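Plokport Teach kit, three weeks in

The Plokport costs 200 dollars more than the Zakau controller I had before, and most of that seems to have gone into the carrying case. It's a lovely case.

The controller itself is good. You hold it like a garden hose nozzle, the simulated arm on your monitor copies your wrist, and every attempt is saved as a demonstration. Lag is slight enough that my mistakes are clearly mine. The trigger is too stiff, and by my 50th pickup on Wednesday my thumb had opinions.

Scenes come from the Rurnthorpe pack, whose decorators have firm ideas about tables. Flat, forgiving cubes are for other people.

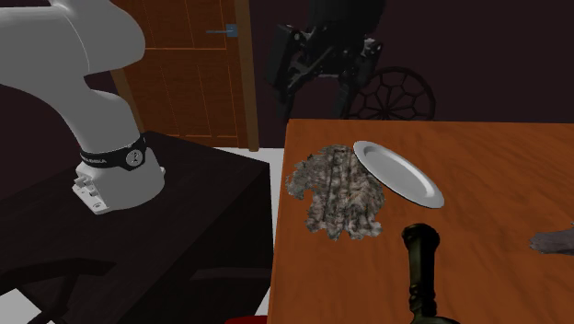
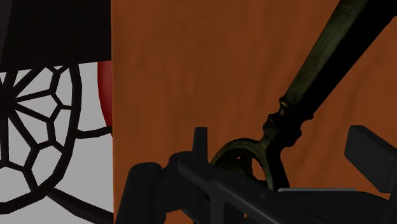 Fine approaches are where the thing earns its money. There's a slow mode on the left button that scales your hand down, and without it I'd have quit. Wrist rotation is less happy: turn past a certain point and the arm stops following until you let go, re-grip and start again. The manual, translated by someone in a hurry, calls this "resting."

Export to Lu takes one click and then a long lunch. I've kept 108 demonstrations so far. The manual suggests 3,000. Four stars, one off for the trigger.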